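The Case for Buying the Bench Service, With Conditions
By Nivaldo Quintana

Institutions that are considering a two-arm bench cell are now offered it in two forms. Toltenex sells the equipment outright. Brokorard, which distributes the same Tiltent cell, offers it as a service, with setup, retraining and repairs covered by a monthly fee. It is the view of this author that most smaller buyers should choose the service, and that they should sign nothing until the terms are improved.

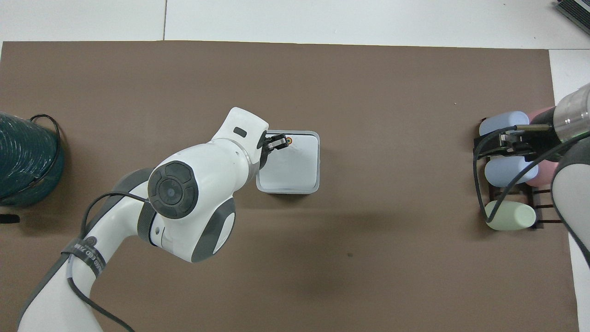
The present agreement runs to 43 pages and devotes a single paragraph to changes in the task. A buyer who replaces one container with another of a different shape may be charged for up to 22 hours of retraining. Such a charge may be fair. It should nevertheless be stated before signature, and it should be capped.
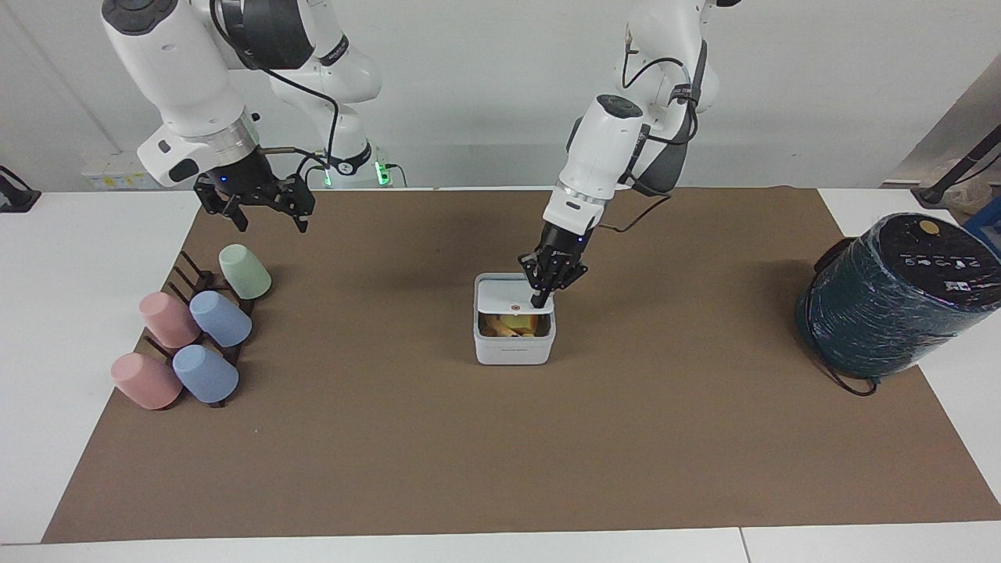 Household handling is where these terms will be tested. Suppliers prefer to quote results for one object at a time, in a fixed position. Ordinary work is less orderly. A trial that asks one arm to reach into a box of small food-like pieces, with a rack of plastic cups standing on the same mat, tells a purchaser far more than a figure in a brochure. Buyers should insist that acceptance tests be held on mixed tables of this kind, and that the supplier record each failed attempt.

The Cavalcanti purchasing guide already recommends an acceptance period of 80 days. Brokorard should adopt it in full before the next contract round opens in August.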